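3.2 Laying out and folding on the bed

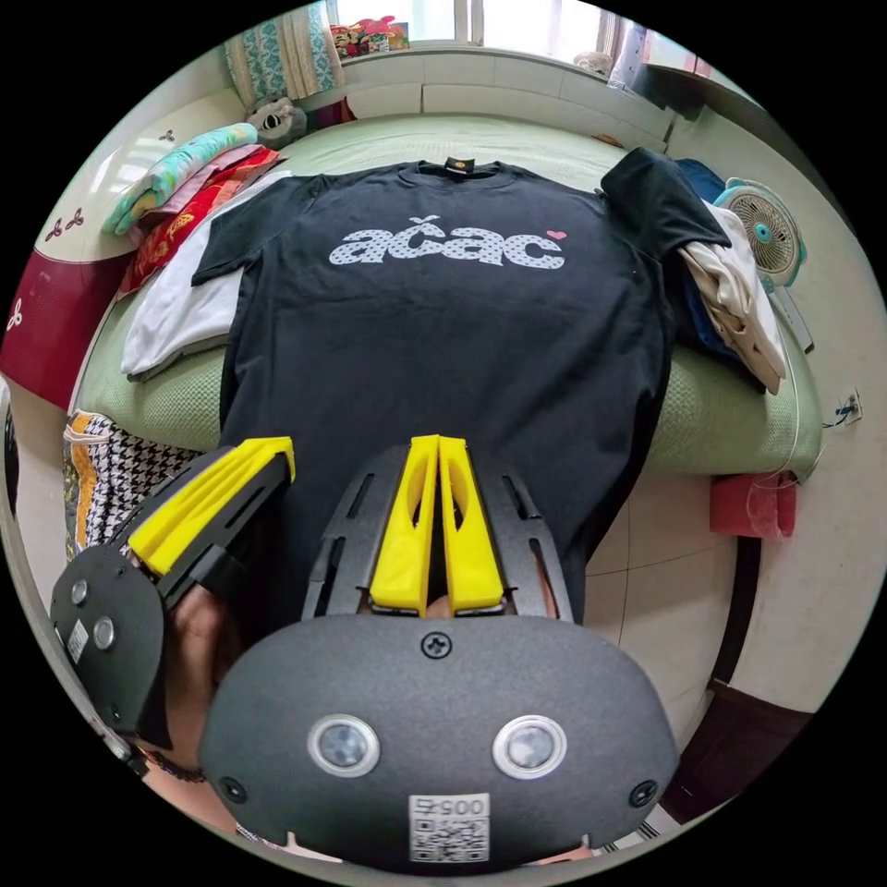 Most households in the study did not fold clothes at a table. Of the surfaces people used, the bed was by far the most common, and it stayed the most common even in homes with a clear dining table or a long kitchen bench. Participants described the bed as the place where washing ends up anyway. It is wide, it is close to the wardrobe, and a garment put down on it stays where it is put. Gebru's earlier interviews in Trorkby reached the same finding with a smaller group of homes, and we follow his wording in calling this stage "laying out".

Figure 4. A black T-shirt laid flat on a pale green quilted bed cover, collar at the top and sleeves out to the sides, with other textiles on the bed.

We logged 600 garments in February. Of these, 551 were folded and put away on the same day. The rest were hung up, set aside for mending or ironing, or left on the bed or a chair until the next day. T-shirts made up the largest single group, and for that reason we treat them separately from trousers, towels and bed linen.

Laying out a T-shirt took one of two forms. In the first, the shirt was held by the shoulders, shaken once and lowered onto the bed so that it settled more or less flat. In the second, it was dropped and then pulled straight by the sleeves and hem. The first was quicker, but it needed free space about the size of the shirt with its sleeves open. When the bed was already crowded, people switched to the second form or laid the shirt partly over or under its neighbours. Overlap of this kind, as between the two black garments in Figure 4, caused little trouble with clothes of different colours. With dark clothes it did slow people down, and several participants picked up the edge of the wrong item before finding the one they wanted.

Prints also mattered. A large print on the chest gave people a quick way to tell front from back, and it affected which way up the shirt was placed. Participants who stacked their shirts in drawers tended to fold so that some of the print showed on top. Those who stood them on edge cared less about this and more about getting every shirt to the same width. Plain shirts were usually turned by checking the neck label, and this added a short pause that shows up clearly in the timings.

Quilted covers came up more often than we had planned for. On a smooth sheet a light cotton shirt slides when one sleeve is folded in, and the person has to hold it down with the other hand. On a quilted cover it slides less, but small creases form where the fabric sits over the stitching. Cor Vermeulen, who coded the bedroom sessions, marked these creases as a separate item from the second week on. Participants smoothed them out by hand about as often as they left them alone — we found no link with age or with the type of storage used.

The order of work was less tidy than the laundry guides suggest. De Bruijn's model has sorting done first, then laying out, then folding. In our sessions the three ran together. A person would fold two shirts, find a pair of socks, match them, go back to the shirts, and move a pile to make room. Piles were started wherever there was a gap, most often near the foot of the bed, and shifted later. We return to the moving of piles in the next section, where the Skarkent and Jistitz homes are compared.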